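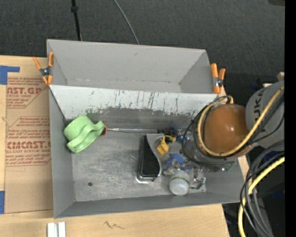
Perkora Sorting Cell, Bench 2
Pre-Trial Inspection Checklist, with Comments
Task under review: mixed household item pick from bin, prepared for Wallin Home Services

1. Bin rim clamped at both back corners.
Satisfactory. Spring clamps are acceptable for trials. A bolted bracket is required before any unattended running.

2. Bin walls and floor free of damage.
Comment. Far inner wall is heavily scuffed and grimy. Clean before the next trial. Hole in metal floor to be checked for sharp edges.

3. Cables clear of arm travel.
Not signed off. The yellow cable looping past the gripper is to be re-dressed and tested at full reach.

4. Gripper inspected for wear.
Satisfactory. Re-inspect after 300 picks.

5. Test items suitable for the trial.
Comment. Smartphone to be confirmed powered off and its battery undamaged. Clear clamshell packaging overlaps the phone, and the two must be recorded as separate picks. Small transparent pieces are to be scored separately.

6. Emergency stop within reach of operator.
Satisfactory. Tested twice in May.

7. Table surface kept tidy.
Comment. Cardboard sheet to remain taped flat or be removed.

Assessment of readiness
The pass mark set by Wallin is 100 consecutive picks without a dropped item. The longest run to date is 6. Staff will continue to sort household bins by hand, and the cell is not authorised for use outside the test area. Items 2 and 3 must be closed before the trial proceeds.

Related items
Estavel Laundry Folding Trial: Inspection Notes
Vingate Dish Rack Unloader: Guarding Review
Hand Sorting Procedure, Revised
Battery Handling at the Bench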